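Cómo aprende un robot mirando manos

Para que un robot agarre un lápiz, alguien puede escribirle todas las órdenes: baja, abre, cierra, sube. El problema llega cuando el lápiz está un poco más a la izquierda. Las órdenes ya no sirven y hay que escribirlas otra vez.

El grupo de Stella Lyimo, en el laboratorio Tekin de Titville, estudia otro método. Se llama aprendizaje por imitación. El robot recibe muchos ejemplos hechos por personas y busca en ellos lo que se repite.

Las personas no hacen los ejemplos con los dedos. Usan una pinza de mano, con dos dedos que se abren y se cierran. La pinza lleva una cámara que graba lo mismo que vería el robot. En este laboratorio las puntas de los dedos son amarillas, y sobre una mesa blanca se distinguen muy bien. 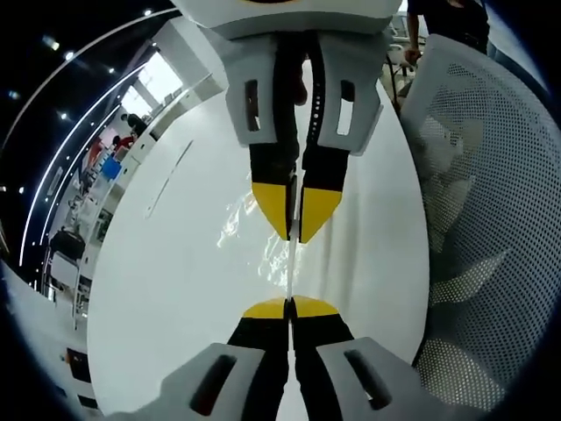 ¿Por qué dos pinzas?

Intenta abrir un frasco con una sola mano. Cuesta mucho. Con dos, una sujeta y la otra gira. A los robots les pasa igual, y por eso se graban también ejemplos con dos pinzas a la vez.

Lo difícil es que las dos se pongan de acuerdo. Si una suelta antes de que la otra agarre, el objeto se cae. El ordenador tiene que saber dónde está cada pinza y si está abierta o cerrada en cada momento.

En una misma mesa, una pinza puede tener los dedos separados mientras la otra los tiene juntos, como un pico.
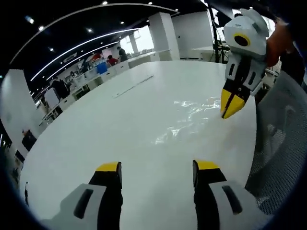
Cada ejemplo dura poco – 18 segundos en la prueba que hizo el grupo – y después se empieza otro. La tarea era pasar una varilla de una pinza a otra. Tres personas grabaron 104 ejemplos.

¿Qué descubrieron?

Primero entrenaron al robot con 5 ejemplos. Casi siempre dejaba caer la varilla. Con los 104 la pasaba bien la mayoría de las veces, incluso si empezaba en otro lugar de la mesa.

También vieron que los ejemplos deben ser variados. Si todos son iguales, el robot copia un solo movimiento y se equivoca cuando algo cambia.

Todavía falta probar con objetos blandos, como un calcetín. Cambian de forma al agarrarlos, y el grupo cree que harán falta más ejemplos.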